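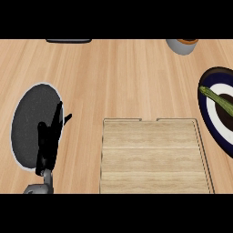
Wooden table with a dark oval pan or mat

Progress report, Wolon Community Kitchen
Period two of the Escobedo small grants program
Feb 17, 2023

In this period we served 2,168 hot lunches at our two sites, Wolon and Tullis. In the first period the number was 1,500 lower, so 668, but at that time only Wolon was open. Our target for the full grant is 3,000 lunches and we expect to reach it before the end of March.

The Tullis site opened three weeks later than planned. The gas connection had to be inspected two times, and the second inspector asked for a new shut-off valve. We paid for the valve from the repairs line, so the food budget was not touched.

Cooking classes are going well, but the evening group is smaller than we hoped. Many parents told us that the bus from Tullis stops too early. We moved the class to the afternoon and four families have already come back. The recipe sheets are now in large print – this was a request from the older guests.

Spending on food is a little over plan. The price of eggs and oil went up, and our supplier Domico has ended its discount for small orders. We now order together with the school kitchen in Tullis. We have almost 1,000 dollars left in the equipment line and would like to use it for a second refrigerator. Please let us know if this change needs a written request – we can send it with the receipts.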